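Forums > Grippers and End Tooling > Faults and Safety

Plolturden hand gripper closing late, then too hard

kocabas_i
Has anyone else had the Plolturden jaws go slack for a moment and then snap shut? We use the hand-held version at the Ildale shop to record picks, and the arm later repeats what the hand did. In May it started ignoring the first part of the trigger pull. You squeeze, nothing, you squeeze more, and it slams. It cracked a plastic jar at the base and one of our people got a fingertip pinched. No blood, but I don't like it.

Support at Hosseinzadeh says it's "operator pacing" and told me to update to build 432. I updated. Same thing. Jaws open on the bench:

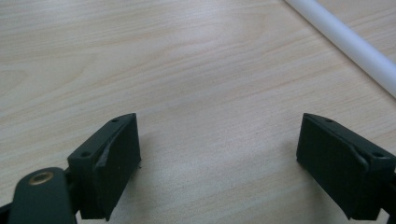
Re: Plolturden hand gripper closing late, then too hard

mudflap17
Operator pacing, sure. They told me that too, and I had it clamped in a vise with a string on the trigger. My vise has very consistent pacing.

Check the pivots. Mine had play in one link and it acted just like this.

n_akyol
I'd be careful about blaming the pivots. A sloppy pivot gives you wobble at the tips. It doesn't give you a dead zone followed by a slam. That sounds like the trigger sensor, or the code that smooths the trigger signal. What does the log say between the start of the pull and the first jaw movement?

kocabas_i
Log says 90 ms on a good pull. On a bad one it says 90 ms too, and I can see with my own eyes that it's longer. So either my eyes are wrong or the log is writing down what it meant to do.

n_akyol
Or the clock on the logger is drifting. I wouldn't call it a lying log yet.

mudflap17
I would.

kocabas_i
Fine, here is what I did this morning. Same table, clear plastic cup, walk the jaws in wide open, squeeze slowly, let go, repeat. I did 17 pulls and 2 were bad. Both bad ones came after I had held the jaws fully open for a while on the way in. 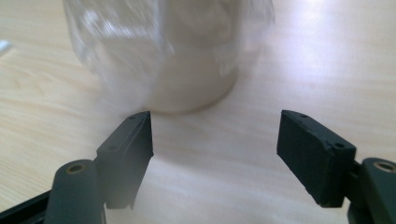

The approach is where I'd look if I were Hosseinzadeh, because that's when the trigger sits at rest longest. My guess is that something goes to sleep to save the battery and wakes up late, and then the jaws try to catch up all at once. It's a guess. I can't prove it from here and they won't send me the firmware notes.

hamevport_dan
We run these at Hamevport and have never seen it. Not saying you're wrong, but have you tried another cable? Ours are all on wall power, no battery pack.

kocabas_i
Tried two cables. Battery pack on both. That's interesting about wall power though.

n_akyol
OK, that moves me a little toward your sleep idea. Still only two bad pulls. I'd want the same test on wall power before I said it out loud to a vendor. If it never happens plugged in, you have something they can't wave away.

mudflap17
They'll wave it away. Next they'll say the battery pack isn't "supported," even though they sold it in the box.

And can we talk about the pinch? There's no force limit on the hand unit when it catches up. The brochure says "safe for shared work." Safe at what force? I asked and got a link to the brochure.

n_akyol
Agreed on that one. Whatever causes the delay, the catch-up shouldn't be allowed to run at full speed. That's a design choice and I think it's a bad one.

hamevport_dan
I think that's a bit harsh for a hand tool. It's on the end of your own arm and you can see where the jaws are.

kocabas_i
The person who got pinched could see where the jaws were. They were open. That was the problem.

I've pulled ours from use on the battery pack. Will run the wall power test when I get the bench back and post the log with it, for whatever the log is worth.

Ilgın Kocabaş, Ildale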